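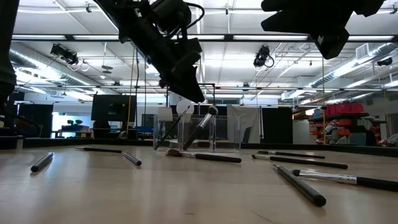

Brush duty at the bench, two in the cup and plenty still to go.

So, the makeup brush job. I've been promising this post since September and the short version is that we had a fault that ate nearly three weeks of my life, and it came down to a cable. Of course it did.

If you're new here, I look after the two-arm setup at Jonbridge, and the task I'm stuck with is tidying brushes. Pick one up off the table, put it in the clear container, go get the next one. My sister thinks this is the funniest job in the world. She may have a point, but brushes are mean little things to pick up! Long skinny handles, fat handles, shiny metal bits, and they roll if you look at them wrong.

Anyway. We had a run of 1,388 picks go by with nothing worse than the odd dropped handle, and I was feeling pretty smug. Then the left arm started stopping dead. No bang, no weird noise, just a halt right over the container and a joint fault on the screen. Clear it, restart, fine for an hour, stop again. The log had 151 of these by the time I quit pretending it would go away by itself.

My first guess was the software (I always blame the software, sorry Flornach team). We rolled the Nolulance controller back a version and it made no difference at all. Then I slowed everything down to 80 percent speed, and the stops got rarer, so I decided it was a load problem and spent days fiddling with limits. Wrong again.

What finally gave it away was a stop where I had my hand near the cable loop up top and nudged it by accident. The fault cleared — and came right back when I let go. One of the connectors was working itself loose every time the arm reached down at a slant, and the loop was tugging on it just enough. New connector, a bit more slack, a proper clamp, done.

The part I'm less proud of is where my hand was. I'd paused the arm from the screen and hadn't hit the stop button, so if that fault had cleared and a move had been waiting, I'd have been leaning right into it. We have a rule now: button first, then hands. It's on a sticky note by the Joubert power box and I wrote it in red marker.

We're at 1,951 picks since the repair with no joint faults. Next up is the right arm, same connector, same routing, and I'm changing that one before it gets any ideas.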